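Trurkwood Robotics Club: Two-Arm Bench Guide
Section 4: The Block House Exercise
Last edited Oct 18, 2022

Okay, you've powered up, you've logged in, and both arms answered when you said hello (if not, go back to Section 3, I'll wait). Now for the exercise everybody in the club does before they get to touch anything for the Ondness Cup. You're going to drive the arms by hand and put wooden blocks together into something house-shaped. It sounds like preschool. Give it ten minutes and you'll be sweating!

4.1 Before you start

1. Open the Tradix control screen and load the profile called Pilkington. That's our slow one. It caps speed at 60 percent, and please leave it there until you've finished the whole exercise twice.

2. Send both arms to the home position, then open both grippers all the way.

3. Set the blocks out on the marble where both arms can get to them. Spread them out a little. I used to bunch mine up in the middle and then spend half my turn knocking over the ones I wasn't picking.

4. Check where your partner's hands are. Out loud. "Hands clear?" "Hands clear." Then enable the motors.

CAUTION: Never reach in to fix a block while the motors are enabled, even if it's right there and you're sure. Hit pause, wait for the status line to say HELD, then reach.

4.2 Picking up and placing

5. Bring the gripper down over a block with the fingers on either side of it, and come down slowly for the last bit. Switch to the wrist camera for this. I drive by the wide view until I'm close and then hardly look at it again.

6. Close until the fingers touch the block, then add just a touch more. Grip force 4 is plenty for plain wood. At 5 the smaller pieces like to squirt out sideways.

7. Lift, then line up with the stack before you go anywhere near it. Your own block will hide the closest part of the stack from you, so get the edges parallel early, while you can still see them.
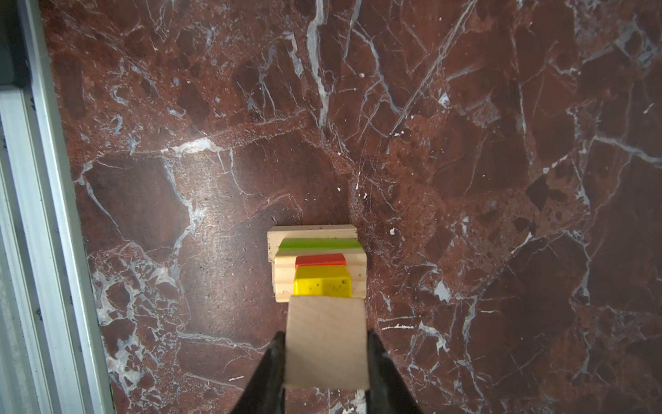

My partner from last May thinks I have step 7 backward, and says it's easier to creep in first and straighten up at the last second, when the edges are close enough to compare. I've tried it that way and I bump the stack every time, but if it works for you, go for it. The only real rule is that you're square before you let go.

8. Open the gripper a little, pause, and open it the rest of the way. Then back out along the same line you came in on. Swinging out to the side is how stacks get wrecked.

NOTE: If the block comes along with you when you back out, you haven't opened far enough. Go forward again to where you were and repeat step 8.

4.3 Bringing in the second arm

This is the part I love. It's also the part where people freeze up, because suddenly there are two grippers in the same small patch of table and they both feel enormous.

9. Decide who's lead. One arm moves, the other one holds still. Swap as often as you want, but say so when you swap.

10. Set the spacing limit to 75 mm in the Pilkington profile. The software will stop both arms if the grippers get closer than that. It only knows about the grippers, though! Elbows and cables are your job, so keep an eye on the wide view whenever both arms are toward the middle.

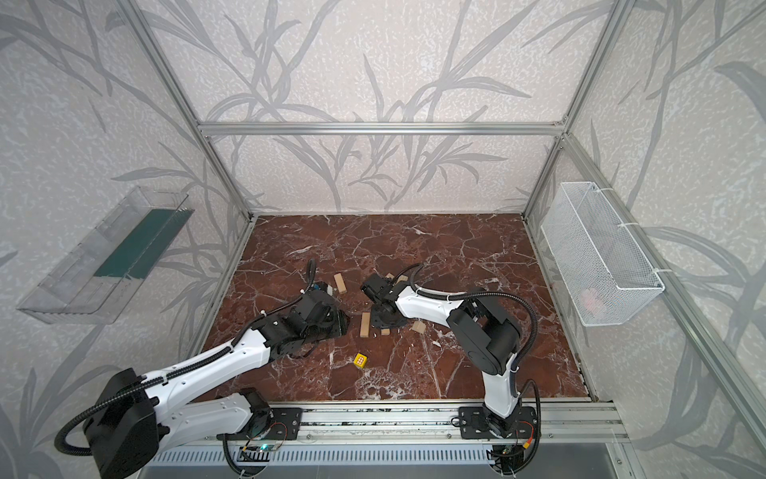
11. Leave the cube with the window on it for your later placements. It makes a nice upstairs, and it's easier to set down once you've got a base to aim for.

12. If you've lost track of where your partner's arm is, stop and ask. Stopping costs you nothing in practice, and in the Cup it's only a few seconds.

13. While the other arm is carrying a piece, park yours open and a little way back from the house. Stay level. A parked gripper that's tipped forward has a way of drifting into things when somebody leans on the controller (me, more than once). 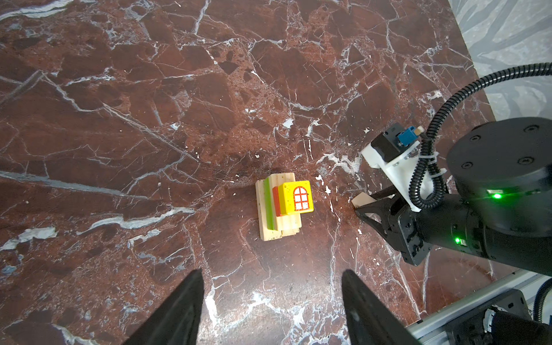
Fig. 4-3. Left wrist view: left gripper open, right gripper with a small piece of wood.

4.4 Finishing up

14. Home both arms, one at a time, right arm first.

15. Disable the motors, wait for the status line, and put the blocks away.

16. Write your time in the log along with the profile you used. If you dropped anything, write that down too. My first page is mostly drops, so you're in good company.

Once you've got two complete runs in the log, go on to Section 5, which covers recording and playback.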